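Foam building block

A foam building block is a soft toy block used for stacking and simple construction. It belongs to the larger family of building blocks, together with blocks of wood, cork, cardboard and hard plastic.

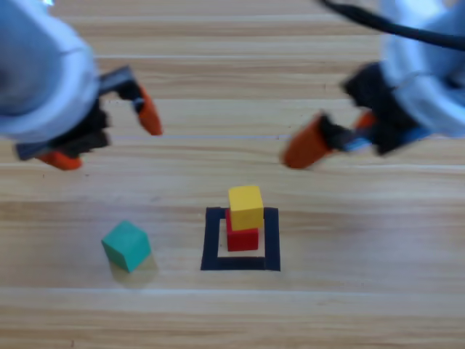
According to one reader of the article's first version, the word "toy" is too narrow, as the same blocks are used in hospitals for hand exercises and in offices for planning the layout of rooms. The present article follows this remark and treats the block as an object of general use.

Material

Most foam blocks are made from EVA, a closed-cell foam which is also found in sandals and floor mats. The closed cells do not take in much water, so the blocks can be washed and many children play with them in the bath. Cheaper blocks may be made from polyurethane foam, which is open-celled. It is softer, but it holds water and tears more easily at the corners.

The color is normally mixed into the material before the sheet is formed. For this reason a block which has lost a small piece shows the same color inside as outside.

Manufacture

The foam comes to the factory in thick sheets. Blocks of simple form are cut out with a steel die, in the same manner as cookies are cut from dough. Arches and cylinders are often cut with a water jet, because a die can press the sides of a thick sheet inward and leave them slightly curved. After the cutting, the blocks are left to air for some days, so that the smell of the fresh foam becomes weaker.

In the town of Stalen the firm Mirnard has cut foam blocks since it gave up making shoe soles. Its basic set, sold under the name Flusta, has 18 blocks in 6 shapes. A larger set for schools has 200 blocks and is delivered in a net bag. Both sets use the same unit size, and blocks from one can be put together with blocks from the other. The catalog of the firm is renewed each October.

Shapes

The cube and the brick are present in nearly every set. To them are added the triangle, the cylinder, the half circle and the arch. The arch is usually cut from a brick, and the half circle which falls out of it is kept as a separate block. Long, thin planks are less common in foam than in wood, as they bend under their own weight when they are laid over a wide gap.

Use in building

Foam has a high friction, and one block does not slide easily on another. A small child can therefore make a leaning tower which would fall if it were made of polished wood. On the other hand, the blocks are light, and a tall tower can be moved by a draft from an open door. The lowest blocks also become a little flatter under load, but this is seldom noticed in small buildings.

A further difference is the sound. Falling foam blocks are nearly silent, and this is a common reason for choosing them in libraries and in apartments with thin floors. Some teachers prefer wood all the same, and say that the weight of the block is a part of what the child learns.

Safety and care

Foam blocks are not suitable for children who still bite their toys, as pieces can come off and be swallowed. Many sets are marked for the age of 3 and over. The blocks are washed by hand in lukewarm water with mild soap and dried standing on edge. Strong sunlight makes the colors pale, and long storage under a heavy object leaves marks which do not always go away.

See also

Wooden block
Construction toy
Mathew block set
Ethylene-vinyl acetate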